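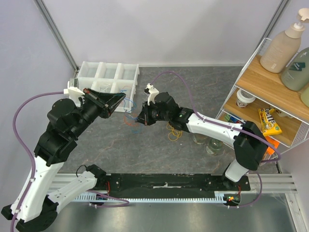
Wire Sorting: The Gallery

Hello and welcome back to the wire corner! If you're new, I'm Sudheer Alva, and I have been sorting hookup wire for longer than I'd like to add up. It started with a box from the old Josturgate workshop (offcuts, jumpers, lengths pulled out of dead radios, all crammed in together) and I've been picking away at it ever since. Murali Nadar gets the sorted stuff for his evening soldering class at Bornamine, so at least it all goes somewhere useful!

I keep one page per sorting day, with a line or two for each color, so you can scroll through and skip the ones you don't care about.

Monday, October 5, 2020

White
White has the front middle compartment of the tray. I love white wire. It takes a pen mark beautifully, and Murali's students label both ends before they strip anything.

Blue
Oh, the blue. Bright, cheerful and in a complete tangle, with loops hanging right out past the front edge of the tray. My rule with a knot like this is to loosen from the outside and never, ever pull on an end. I broke that rule in January and lost a whole evening.

Red and orange-red
The front right compartment has some thin reddish wire in it, close to the blue, and there are orange-red loops outside the tray too. I go back and forth on whether orange-red counts as red. Murali says yes, red is red, put it in the bin. I still think it deserves its own spot, and there's space in the back row if I ever win that argument.

Yellow
Curled up on the floor panel all by itself, loop over loop. Yellow is always my last color, don't ask me why, I've done it that way from the start and I'd feel odd changing now.

The tray
Plain white plastic, six compartments, two rows of three. I used to sort into mugs (terrible, everything springs back out) and then into envelopes, and this beats both by a mile. I like filling the front row first and leaving the back for odd lengths.

The dark panel
People ask about the floor! I'm very fond of that stone pattern with the rusty veins. White wire is so easy to find on it. A brown wire is another matter, and I've learned to run my hand over the veins before I pack up.

What I'm after next

Green, mostly! Murali has 400 short lengths on his wish list for the spring class and green is what he always runs out of first. If you have a bag of the thin stuff sitting in a drawer, I'd love to have it, tangled or not. Stranded or solid is fine, but please no enameled magnet wire, I have 2 full coffee cans of that already and no plan for either.

Drop bags at the Bornamine front desk with my name on them, any weekday before 5.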